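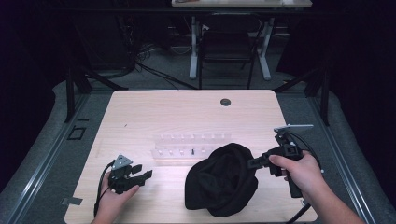 Clear acrylic peg rack: what is it good for, and how do I stop hats ending up on it?

Posted in Storage & Small Spaces, Eddale board

I've inherited a long clear acrylic rack from the last person to use my desk. It has a row of little upright pegs along the top and a row of holes in front, and exactly one loose black peg, which fits the holes nicely and does nothing else that I can discover. The rack lives on a pale wooden table because I can't think where else to put it.

The trouble is that it has become the place where knitted hats go to lie down. I come in, drop a black beanie on the table, and by March there's a heap. The pegs are too short to hang a hat on properly. I've tried and it slides off, usually into my tea.

Is there a sensible use for this thing, or should I give in and buy hooks? The table stands out on the carpet with floor around it and I rent, so no drilling. Budget is up to 20 pounds.

Inness_tidy

Hooks. You've got a hat problem and a rack problem and they only met by accident.

Get the sort that goes over the top of a door. Mine came from Clurndale Hardware, didn't need a single screw and has held two coats and a rucksack for years. Check the thickness of your door first. I didn't, and the first set went back with a scrape of my paint on it.

For hats in particular, fold them in half, then in half again, and stand them on edge in a shallow box. Stretchy knits shouldn't be hung for months anyway, they go pointy and you end up looking like a garden ornament.

As for the rack, keep it for small things. Rings, keys on a loop, reels of thread if the pegs are thin enough. Measure a peg before you get excited. Wipe it with a damp soft cloth and a drop of washing-up liquid, and keep window spray off it, as some of them cloud acrylic.

fodor_lane

have you tried just wearing the hat

quietshelf21

Bit harsh above but there's something in it. I'd move the rack somewhere else for a fortnight and see whether the hats still pile up in the same spot. Mine did, so I put a basket there and called it a system.

Don't throw the spare peg away. I binned one like it from a different rack and have regretted it ever since, though I couldn't tell you what it was for either.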